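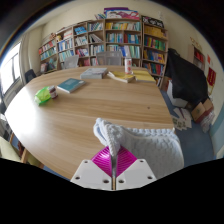
4. Siting and commissioning the Claleo room sensor

4.1 Before you start

The sensor measures air temperature, relative humidity and light level, and reports to the Astar base unit. Pair the base unit first (section 3). Firmware 472 or later is needed for light-level reporting.

Caution: Do not open the rear housing. The humidity element is damaged by skin contact and cannot be replaced separately.

4.2 Fitting the sensor to a wall

1. Choose an inside wall away from radiators, air vents and outside doors.
2. Hold the backplate level and mark both fixing holes. The hole centres are 177 mm apart.
3. Drill, insert the plugs supplied and screw the backplate down. Do not overtighten.
4. Pull the battery tab. The status light flashes green.
5. Slide the sensor downwards on to the backplate until it clicks.

Note: On hollow walls, use fixings suited to the board. The plugs supplied are for masonry only.

4.3 Free-standing use

The sensor may be stood on furniture using the Kokis foot. Light readings are taken through the front window and are affected by nearby pale surfaces. A large light-wood table can throw back a good deal of daylight, as on the left side of the one shown, where the reflection is bright white. Keep the sensor out of any such patch, and check again at a different time of day. Small items such as the jar and the crumpled green bag near the middle of the table should be kept clear of the front window.
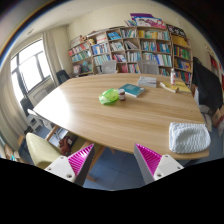
Light readings should settle once the sensor has been left undisturbed. If the display shows more than 3000 lux with the room lights off, direct or reflected sun is reaching the window. Move the sensor and repeat the check. A crumpled bag of translucent plastic, like the green one on the table, must not be laid over the sensor, as it blocks the air slots and tints the light reading.

4.4 Zero check

1. Cover the front window with the black cap.
2. Hold SET until the display shows CAL.
3. Release SET and wait for the tone.
4. Remove the cap.

If E2 appears, refit the cap and repeat.

Section revised 16 September 2023, D. Quezada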